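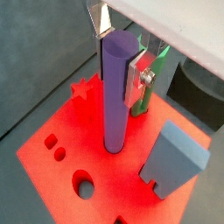 About Maninier

Maninier plans equipment purchases for companies and schools that are adding robot arms to light assembly, sorting and lab work. We write specifications, build budgets, compare quotes and run acceptance tests. We do not sell hardware and take no commission from those who do. Our office and test room are in Tustport.

What we do

Most of our clients come to us with an arm already in mind and a figure already approved. The figure usually covers the arm. It seldom covers the gripper, fingers, mounting plate, wrist camera, cabling, guarding, spare parts, software renewals or the staff hours needed to bring the cell into service. Our first deliverable is a cost sheet that lists each of these on its own line, with a source and an expiry date for every price.

The second deliverable is a task sheet. It states what the arm must pick up, where it must put it, how close the fit is, and what counts as a failed attempt. Vendors quote against the task sheet. Payload and reach are taken from it and checked against the data sheet with the gripper weight included.

Test room

Bench trials use low-cost parts wherever the task allows. Foam shape-sorting boards are used for placement work. The upright pieces, such as the purple cylinder, give a gripper something tall to hold while its base is seated in the board, and neighboring pieces limit the room the fingers have to close. Clear acrylic fingers are cheap to cut and are our usual choice for a first trial. Production fingers are priced separately, after the finger shape has been settled.

We log every attempt. In the last full budget year the test room recorded 1286 attempts across all client work. Clients receive the complete log, including the failed attempts, in a spreadsheet.

How a project runs

A standard project has four stages:

1. Site visit and task sheet.
2. Cost sheet, covering purchase and running costs.
3. Bench trial and quote comparison.
4. Acceptance test at the client's site.

Stages can be ordered separately. Stage 3 requires a task sheet, either ours or one of equal detail. Clients who want prices in hand for a July budget should book the site visit by April.

The fixed fee for stage 1 is $995, travel excluded. Stages 2 to 4 are quoted after the task sheet is signed.

Budget templates

Two templates are kept up to date and are included with stage 2.

Cassim is the purchase template. It has 73 line items, grouped by arm, end of arm, vision, safety, installation and training. Lines that do not apply are marked as such and left in place, so that two versions of a budget can be compared row by row.

Rorneck is the running-cost template. It covers wear parts, service visits, license renewals, calibration and expected downtime. Fingers and suction cups are entered as wear parts and should not be charged to the capital budget unless your accounting rules require it.

What we do not do

We do not write production code, carry out certified safety assessments or arrange financing. The cost sheet includes lines for all of these and they should be filled in before an order is placed. We do not hold stock and cannot lend arms.

Contact

Send a short account of the task, part dimensions and weights, the space available and the date by which the budget must be submitted. Drawings are useful but not required at this stage. Visits to the Tustport test room are by appointment.

Page last updated 13 July 2019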